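Musby Clarnuta Trickle Charger: A Winter With the Quiet Box

Anyone who keeps an old roadster for sunny weekends knows the spring ritual. You pull off the cover, brush away whatever has been living on it, turn the key and hear one small click. Then you go and find the jumper cables.

I have done this often enough that my neighbor now wheels his car over before I ask. So last fall I bought the Musby Clarnuta, a battery maintainer that promises to keep a parked car ready to go for months. It cost $63, or a bit less than the tow I paid for two springs ago.

The Clarnuta is a gray box about the size of a hardcover novel, with a power cord at one end and two clamps at the other. There's also a pair of ring terminals, if you'd like to bolt a lead to the battery and leave it there. I did, and it took eight minutes, seven of which I spent looking for the 10 mm socket. It was in my pocket.

Setup is one button. Press it until the light says the kind of battery you own, then walk away. The manual runs to several languages and manages to be unclear in all the ones I can read. It warns against using the charger in a bathtub, which I had not considered until then.

Through the winter the thing did its job with no fuss at all. The light went from amber to green on the first evening and was green every time I looked. I looked more than I'd like to admit – there isn't a lot going on in my garage in January. The box gets slightly warm and makes no noise, and the car started on the first turn in March as if it had only been out for milk.

Now for the grumbling. The lead from box to battery is too short. With the hood closed I had to balance the charger on an upturned paint can, and for the money I'd expected a hook or at least a hole to hang it by. The clamps are stiff enough to qualify as exercise equipment. And the green light is bright. My garage has one small window, and from the street it looks as if I'm raising something in there.

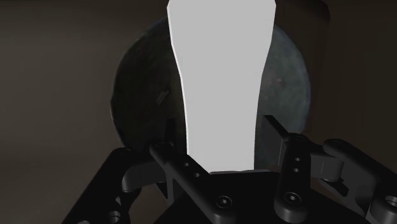
Pale gray panel in front of a dark disc (computer rendering)

I also tried the Salgado, which a friend swears by. It has a screen, an app and a longer lead, and it costs nearly twice as much. The app sent me a message at 3 a.m. to say my battery was fine. The Clarnuta has never felt the need to share.

If you have a daily driver, skip both and just drive it. If you have something pretty that sleeps under a cover until April, the Musby is an easy one to recommend. Buy an extension lead while you're at it, and a piece of black tape for the light.

Rating: 8 out of 10. My neighbor says he misses our mornings together.

Posted 9th April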